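Short Plays Need Longer Stage Directions
Maysoun Awad
25/04/2020

Most guides to the one-act tell writers to keep stage directions to a minimum. I think this is poor advice for a play under ten minutes. A full-length script has time to correct a wrong guess by the director. A short one does not.

I read 108 scripts for the November bill at Zesthorpe. Many left entrances unmarked, and several never said which character was holding the object the plot depended on. In Skeritz, a two-hander, a letter changes hands 3 times and the script records one of them. The actors had to work out the rest in rehearsal, and each pair reached a different answer.

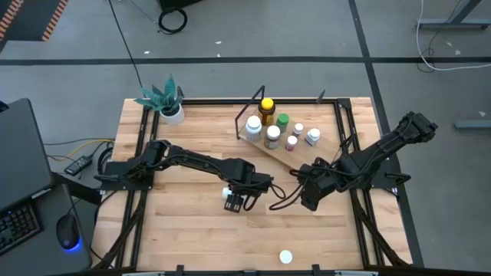 A small white bottle cap held above a wooden tabletop.

The usual objection is that detailed directions tie the actor's hands. They can, if they dictate feeling. "Sadly" and "with growing anger" should go. "Crosses to the door, leaves the key on the chair" should stay – it is a fact of the plot and belongs on the page.

Length is the other complaint. Some contests count directions towards the word limit, which pushes writers to cut them first. I would exempt up to 500 words of directions and judge the dialogue separately. Flislow adopted a similar rule, and its scripts are easier to stage.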